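Shop > Paints and finishes > Water-based > Flumholm Satin

Flumholm Satin Paint for Furniture and Small Wooden Parts

March 8, 2025
By Karla Zepeda

Flumholm Satin is a water-based paint for indoor wood. It is made by Juler and is meant for chairs, shelves, drawer fronts, boxes, pegs, game pieces and similar work that gets handled every day. It dries to a low sheen, somewhere between an eggshell wall paint and a true satin. We have stocked it since October, when it replaced the older Becerra range on our shelves.

The paint comes in 17 colours, all of them on the quiet side. There is no pure white and no bright red. Most of the range is made up of greens, greys, off-whites and earth colours, and the colours are mixed at the factory, so we can't tint to order. If you need an exact match to an existing piece, buy the smallest tin first and try it on the back or underside.

Sizes

250 ml tin, for small parts and touching up.
1,000 ml tin, enough for a set of four dining chairs at two coats in most cases.
3,000 ml tub, sold mainly to workshops. Please allow extra time for delivery on this size, as we don't keep every colour in stock.

Preparation

The wood should be clean, dry and free from wax. Old varnish doesn't have to come off if it is sound, but it does need to be dulled with fine paper and wiped down afterwards. New softwood needs knotting solution on any knots, followed by a primer. Beech, birch and maple can usually be painted without a primer, although the first coat will raise the grain and you will have to sand it back lightly.

Oak and other woods with a lot of tannin are more awkward. Water-based paint tends to draw a brown stain out of them, and it will show through pale colours even after three coats. Use a stain-blocking primer on these. We sell the Amar primer, which works under Flumholm, and any other shellac-based blocker should do the job as well.

MDF needs its cut edges sealed first. The faces will take the paint as they are.

Applying the paint

Stir the tin well, right down to the bottom, and again halfway through a long job. The matting agent settles, and a badly stirred tin will give you a glossy first half and a chalky second half. Don't shake it.

For flat surfaces, use a short-pile mohair or foam roller and finish with a light pass in one direction. For legs, spindles and mouldings, a synthetic brush between one and two inches wide is best. Natural bristle goes limp in water-based paint. Work from a wet edge and leave it alone once it starts to pull, as going back over it will leave marks that don't level out.

Small parts are easier if you paint one end, let it dry and then turn the piece round. Jacinto Carrillo at our trade counter drives panel pins through a scrap of board and rests the pieces on the points, so that he can coat all but the smallest part of the underside in one go. Dipping is possible with the paint thinned by up to a tenth with clean water, but you will get a bead along the lower edge that has to be brushed off before it sets.

Spraying: thin by the same amount and use a 1.8 mm tip on an HVLP gun. Two light coats are better than one heavy one on upright surfaces.

Drying and recoating

Touch dry in 60 minutes in a normally heated room. Leave it four hours before the second coat, and overnight if the room is cold. Don't paint below 8 °C. The surface can be handled gently the next day, but it takes two weeks to reach full hardness, and during that time painted pieces shouldn't be stacked or have anything heavy stood on them. Shelves are where most people get caught out. Books put back after three days will stick, and will bring some of the paint with them when they are moved.

Colour

The on-screen swatches are a guide only. The greens change most from one light to another – they look greyer under a north window and yellower under warm bulbs – and the sheen makes edges look paler than the faces. A brushed-out card is available for every colour, and it is real paint, not print. Cards are free with any order, or can be posted on their own for the price of a stamp.
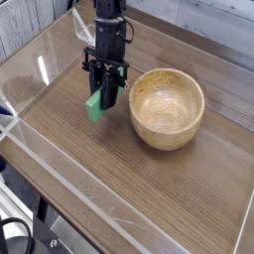
Flat block in a muted mint green, above a brown wooden tabletop.

The paler greens and off-whites need two coats over a light primer. The dark colours cover well in two over bare wood, though they show fingerprints more than the rest of the range. If a dark colour is going on a tabletop, we suggest a coat of clear satin varnish over it once the paint has hardened. Test the varnish first, as some of them turn the greens slightly yellow.

Cleaning and storage

Wash brushes and rollers in warm soapy water straight after use. Painted surfaces can be wiped with a damp cloth after two weeks. Avoid cream cleaners and melamine sponges, both of which will polish the sheen up in patches.

Close the tin firmly and keep it away from frost. Paint that has frozen goes lumpy and can't be rescued. An opened tin will keep for a year or so if the rim is wiped clean before the lid goes back on.

Delivery and returns

Unopened tins can be returned within 30 days. We can't take back opened paint unless there is something wrong with it, in which case please keep the tin and quote the batch number stamped on the base. Orders for the two smaller sizes are normally packed the next working day. Tubs are sent separately by pallet carrier and have to be signed for.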